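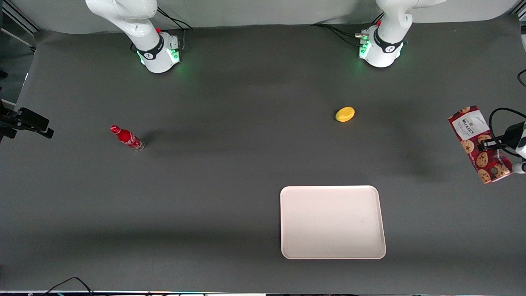 Hoveo tabletop sorting: frequently asked questions

Applies to all Hoveo stations, including the shared tables at Fenero. Questions are grouped by subject. Last revised in April.

General

What counts as a mixed grocery set?

Any group of everyday food and drink items that differ in shape and packaging. The standard set has one carton or box, one bottle and one piece of whole fruit. Larger sets are made by adding items from the same three groups. Tins and jars are covered in the storage notes and are not dealt with on this page.

Why are these three groups used?

They behave differently on a flat surface. A box has flat faces and stays where it is put. A bottle is stable upright and will roll if it is laid down on a level top. A lemon or a lime rolls a short way and usually settles on its long side. Someone who can place all three without disturbing the others can place most of what comes out of a weekly shop.

Who decides what goes into a set?

Svenja Zürcher draws up the list. Requests for changes should reach her by Wednesday for the following week.

Work surface

What colour should the table be?

Dark grey, matt. Yellow and red packaging shows up clearly against it, and small items are less likely to be overlooked when the table is cleared. White tops are still in use at two stations and will be replaced as they wear out.

Does the table need a cover or mat?

No. Mats ruck up under heavier items and hold crumbs along the edge. Wipe the bare top with a damp cloth and dry it before setting out. Do not use polish, as bottles slide on it.

How far apart should items be placed?

Leave a hand's width between neighbouring items. Bottles lying on their side need more. Allow the full length of the bottle on the side towards which it could roll.

Boxes and cartons

Can biscuit boxes be stored upright?

Yes, provided they are unopened. An unopened box may stand on its short end or lie flat. Once opened, it should lie flat with the inner wrapper folded under, or the contents should go into a tin.

Should a box be lifted by the top or the sides?

By the sides, across the narrow dimension, with light and even pressure. Lifting by the closing flap weakens the glue and the box may open at the next handling. Printed cartons also dent at the corners, so they should be set down on a full face.

Which way should the label face?

Towards the person who will use the shelf. For deep shelves this is normally the front face. For drawers it is the top end, where the product name is usually repeated.

How many times can the same box be reused in a set?

Retire it after 40 handlings, or sooner if a corner has split. Reto Tanner keeps the tally sheet. The contents are still good to eat if the inner wrapper is intact and the date has not passed.

Bottles

May bottles be laid down?

For short periods on the table, yes. For storage, stand them upright. Fizzy drinks should not be left on their side overnight, as a slightly loose cap will weep and leave a sticky ring.

How do I stop a bottle rolling?

Check the table with a spirit level first. If the top is level, most bottles stay where they are left, and a diagonal position keeps them off the line of the nearest edge. If the top is not level, correct the feet. Do not wedge the bottle with other groceries.

Glass or plastic?

Either is accepted. Glass bottles must be placed at least 400 mm from the front edge. Put them down gently and do not slide them across the top.

Fruit

Why lemons and not oranges?

Lemons keep longer at room temperature, are small enough to fit any tray and have a firm skin. Oranges are allowed in larger sets.

How long does a lemon last on the table?

Change it after 5 days or as soon as the skin softens. Between sessions it should go back in the fruit bowl, away from bananas.

Should fruit be washed first?

Yes, and dried fully. Damp fruit marks cartons.

Putting away

In what order should the table be cleared?

Boxes first, then bottles, then fruit. Boxes occupy the most shelf space and fix the position of everything else. Fruit goes last because it sits on top or in its own bowl. If a bottle is lying in front of a box, stand the bottle up before reaching past it.

Where does each item go?

Boxes go on the middle shelf, bottles on the bottom shelf and fruit in the open bowl on the right. The shelf plan is sheet 169 in the Oberholzer folder. Stations using Drilance crates should place bottles in the divided crate with the caps up.

What if something has leaked?

Remove the item, wipe the table with warm water and a drop of washing-up liquid, then rinse and dry. Any carton that has stood in the spill should be discarded.

Can I eat the groceries at the end of the week?

Yes, once they have been signed off. Opened or dented items are left on the side counter. Burgi Kaufmann removes whatever remains on the last working day.

Who do I contact about missing or damaged items?

Hannelore Lehner for groceries, Vinzenz Sutter for tables, shelves and crates. Give the station name and the item, and say whether a replacement is needed before the next session.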